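How to Record Demonstrations by Remote Control Without Fooling Yourself

Filed under: Teaching by hand / Part 4

Most write-ups on teaching a robot by demonstration make it sound like training a puppy. You show it the job a few times, it picks up the idea, and you go to lunch. I have been doing this at Flumovgate for long enough to doubt most of that. The method does work for some jobs. It also produces a lot of recordings that look fine on playback and teach the arm nothing useful, or teach it your bad habits.

This page covers one session of recording by remote control, start to finish, with a two-finger gripper and a small camera at the wrist. If you guide the arm by hand instead, most of the steps carry over, but read the note near the end first.

What you need

An arm you can drive from a second controller. We use the Ginum handset, which is fine and overpriced.
A wrist camera with its focus locked.
One task, written down in a single sentence.
A way to throw recordings out. You will use this more than you expect.

Step 1. Write the sentence

"Pick up the cloth by the near corner and lay it in the bowl" is a task. "Handle laundry" is a wish. If two people in your shop read the sentence and would do different things, the arm will get both versions and average them into something neither of you wanted.

Write down where the task ends, too. Ours ends when the fingers have let go and backed away. For a while it ended whenever the person driving felt done, and the trained arm would finish the job and then hover.

Step 2. Pick a starting pose and keep it

Start every recording from the same height, the same wrist angle and the same finger opening. You can loosen this later on purpose. Loosening it by accident just gives you a mess that you'll blame on the software.

Step 3. Look through the wrist camera before you record

Drive the arm for a few minutes using only the wrist view on your monitor. Cover your direct view of the table with a board if you have to. This is the step people skip, and I think it explains half the failures I get asked about. If you can see the whole bench and the robot only gets the wrist camera, you're making choices based on things it will never see.

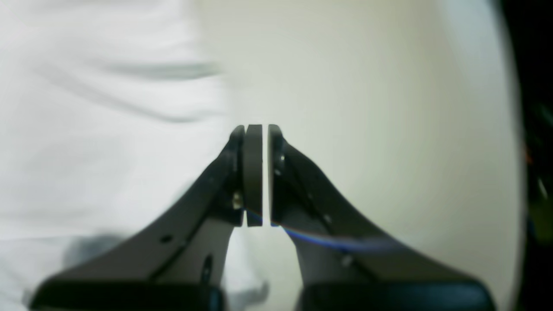
Finger opening causes more trouble than any other setting. The handset trigger reports a number, and people trust the number. I don't. Two grippers of the same model can report fully closed at different openings, and the same gripper can drift after a pad change. Compare the reading with the wrist view: if there is still a thin bright line of background between the pads, the fingers have not met, whatever the readout claims. Write down the reading where the line disappears. That is your real zero. Do it again after lunch.

Check the view behind the fingers while you're at it. With focus locked on the fingertips, the background goes soft, and pale cloth against a pale surface gives the camera very little edge to work with. If you can't tell where one stops and the other begins, don't assume the model will. Change the lighting or change the surface.

Step 4. Record a small batch

Do 4 recordings and stop. Play them all back. You're looking for pauses where you were thinking, small corrections back and forth, and grabs that only worked on the second try. Delete those. The common advice is that "recovery" motions are good for training, and they can be, but only if you meant to record them. A fumble is a fumble.

Move slower than feels natural, but keep moving. A long pause in front of the object teaches the arm to stop in front of the object.

Step 5. Record the real set

The Zamudio guide says 300 demonstrations for a simple pick and place. I have no idea where that number comes from and the guide doesn't say. On our last job we kept 114 and the arm did about as well as it was ever going to. The next batch went in and changed nothing I could measure.

Take a break when your hands get tired. Tired driving shows up as jerky wrist turns, and you won't notice until playback.

Step 6. Test on something you didn't record

Move the object a hand's width. Turn it. Swap it for one with a different color. If the arm only succeeds in the exact spots you recorded, you have made an expensive tape player. Go back to Step 5 and spread your starting positions out.

Count failures honestly. Restarting a run because it "looked off" and leaving it out of the total is how demo videos get made.

A note on guiding by hand

Pushing the arm around directly gives smoother motion and a better feel for contact. It also puts your hands and sleeves in the camera view unless you're careful, and the model may learn to expect them. The Werkow add-on promises to mask hands out. It missed my thumb in a fair number of recordings, so check its output yourself.

Next part: what to do when the arm succeeds in the morning and fails at 4 p.m. (Start with the windows.)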